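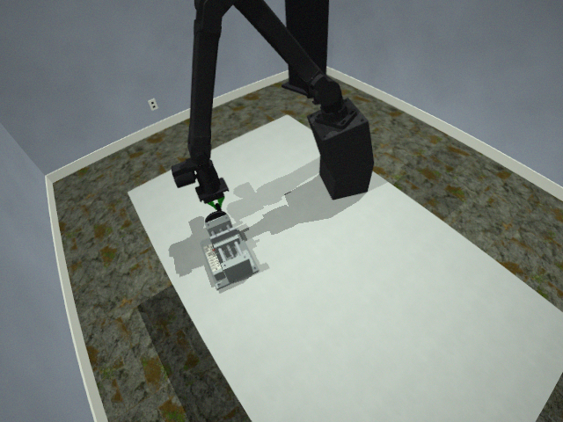
O braço do clube no simulador, com as pontas verdes da garra por cima do aparelho.

No clube de robótica de Grikville chamávamos Rakarura ao braço, e ninguém se lembrava ao certo de quem lhe pusera o nome. Era um nome comprido para uma coisa que só existia dentro do computador da sala de trás, mas nós gostávamos dele, e quando a professora dizia "vá, acordem lá a Rakarura" íamos todos a correr buscar cadeiras, mesmo os que já tinham lanche na mão.

O concurso chamava-se Tanui e era em novembro. A prova, escrita num regulamento de 52 páginas que a minha mãe leu inteiro (e eu não), pedia que o braço descesse sobre o aparelho, agarrasse a peça escura da ponta e a levantasse sem arrastar o resto pela mesa. Tínhamos 60 segundos. Parece muito tempo, eu sei, mas experimentem ficar a olhar para um braço preto a descer devagarinho, com a sombra a ir atrás dele pelo tampo branco, e digam-me depois se não vos pareceu uma tarde inteira!

Eu tinha doze anos e estava encarregada do pulso. O meu colega do lado tratava do cotovelo, e zangávamo-nos muito, porque cada grau que ele mudava lá em cima estragava-me a pontaria cá em baixo. Na tentativa 200 fizemos as pazes, partindo ao meio um bolo de arroz já um bocado seco. Na seguinte, a garra fechou-se no ar e a Rakarura subiu muito direita, toda orgulhosa, sem trazer coisa nenhuma.

– Ela acha que conseguiu – disse ele.

A professora puxou de um banco e sentou-se connosco. Não nos deu a resposta, que ela nunca dava, mas perguntou de onde é que o programa, o velho Plitarer, começava a medir a altura. Do chão, disse eu. Da mesa, disse ele. Ficámos os dois calados a olhar para o ecrã, e depois começámos a rir tanto que veio gente da sala ao lado saber o que se passava.

Emendámos o número já com os casacos vestidos. O meu pai buzinou lá fora duas vezes. Eu gritei que era só mais uma, carreguei na tecla, e o braço começou outra vez a descer.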